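**From the Robotics Club: Breakfast Season Is On!**

05/01/2018

What a spring it has been at the Brernside club. If you've stopped by lately, you know the team has moved on from stacking blocks and is deep into groceries. The project is called Onance, and the goal is easy to say: two robot arms on one table, handling ordinary food and dishes the way a person would in the kitchen. Getting there is a lot harder, and a lot more fun, than any of us expected back in December when the table was still in pieces.

Packaged food is the part students argue over most. Plastic wrap slides, labels wrinkle, and anything flat and round wants to twist in the grip. The new textured fingers have made a big difference (ask anyone who sat through the smooth ones!).
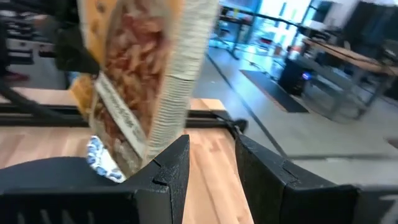

*Frozen pizza in the gripper, seen from the wrist camera.*

The students log every attempt in the big binder, and the last page we checked was numbered 508. Some of those entries are very short. "Dropped it" shows up plenty. But flip forward a few weeks and the notes start to change, with longer stretches of clean pickups and a lot more exclamation points in the margins. One pair spent an entire afternoon on nothing but the angle of approach for boxes, and now the rest of the club is using their settings.

Dishes came next, and they opened up a whole new pile of questions. Do you grab a bowl by the rim or come at it from the side? How hard can you squeeze plastic before it bends?
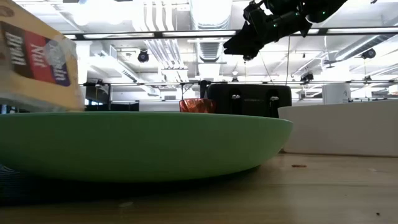

The answer so far is that the rim works best, as long as the arm comes in slowly and the other arm stays out of the way. Getting two arms to share a table without bumping elbows has turned into its own little subproject, and the programming group has been having a blast with it. They call their scheduler Grimovell, for reasons that made sense to them at the time, and it now handles turn-taking well enough that we leave it on all session.

Plates are still the tough one. They're thin, they tilt, and from the wrist camera an edge-on plate hardly looks like a plate at all. 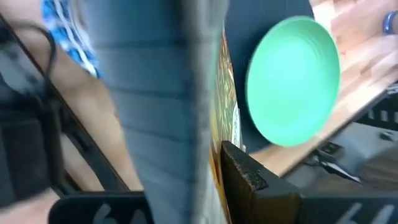
**Do you need to know how to code to join?**

Plenty of our members had never written a line when they started. New students begin by moving the arms by hand and keeping the log, then pick up the programming from whoever is at the next seat.

The big goal for the end of term is the Duangkaew Challenge, where each team gets a table set for breakfast and 2 minutes on the clock. A perfect run is worth 200 points. Our best practice score is 49, and we are thrilled with it, because the one before that was zero. Toaster, plates, cup, bagel, boxes: it's all fair game, and the table gets rearranged between rounds so memorizing positions won't help.

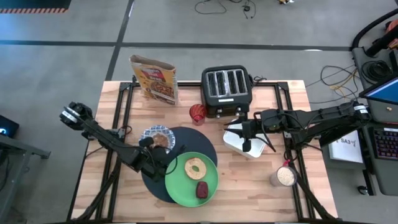

## Coming Up

- Open practice runs every week through the end of term. Families are welcome to watch from behind the tape.
- We could use more empty cereal boxes, clean and with the flaps still on.
- Sign-up sheets for the summer session are by the door.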